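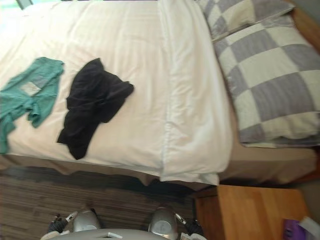 Module 6: Cable and cover faults on dual-arm service robots

Course notes, Kemby Technical Institute. Read before the lab. Lab reports are due 30th December.

6.1 Background

The case in this module is a fault report from the Godero project, in which a two-armed robot was set to pick up clothing in a furnished room and pass it to a person. The fault occurred in November. The controller log and the operator's written statement are in the course folder. The arm-side software was supplied by Usier and the protective covers by Bennani.

The task sequence was:

Locate garment on bed.
Lower one gripper, close, lift clear of the bedding.
Retract arm to carry position.
Turn to the person and hold for handover.
Release on contact.

The fault occurred between retract and handover. The arm stopped short of its carry position and the controller raised a following error on the elbow axis. The operator cleared the error and restarted the sequence. The same error came back, and on the second restart the arm moved through the obstruction at full commanded torque. The operator then pressed the emergency stop.

6.2 What a following error means

A following error is the difference between the position the controller asks for and the position the joint encoder reports. A small error is always present while the joint moves. The controller trips when the error stays above a set limit for longer than a set time. Typical causes are:

Mechanical obstruction, including soft material drawn into a joint.
Brake not fully released.
Payload above the value entered in the tool settings.
Encoder cable fault.

The trip itself does not tell you which of these is present. The torque trace usually does. An obstruction by fabric or rubber gives a slow rise, since the material stretches before it resists. A brake fault gives a step at the start of the move. In the Godero log the rise is slow on both trips.

6.3 Findings
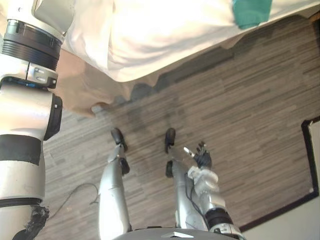 Covers on an arm are treated as wear parts. The inspection found that cover material had been pulled into the joint gap during retract. The retaining strap had been fitted one position too far toward the elbow, which left slack on the inside of the bend. With the arm extended the slack was not apparent. With the arm folded it formed a loop that the joint could trap.

Two further points were recorded:

The restart procedure let an operator clear a following error from the pendant without looking at the joint.
The torque limit was not lowered for the first move after a trip.

Neither point caused the original fault. Both made the second restart worse. A person was due to stand within reach for the handover step, so the report classed the event as a safety matter and not as equipment damage.

6.4 Corrective actions

The revised procedure reads as follows.

After any following error, press the emergency stop before approaching the arm.
Inspect both sides of the joint, with the arm folded and with the arm extended. Move the joint by hand only with the brake release tool.
Remove any cover that is torn or frayed. Do not trim and refit it.
Check that no cable crosses the floor inside the foot area or the arm's sweep.
Make the first move at reduced speed and reduced torque with all persons outside reach.
Log the error code, the joint and the arm pose.

A third trip on the same joint in one session ends the session.

6.5 Lab preparation

Plot torque against position for both trips and mark the point where the slope changes. State whether a lower torque limit would have stopped the arm before the emergency stop was pressed, and give the value you used. Repeat the plot for the other arm, which did not trip, and use it as your baseline. Groups of 3 share one log file. Bring the plots on paper.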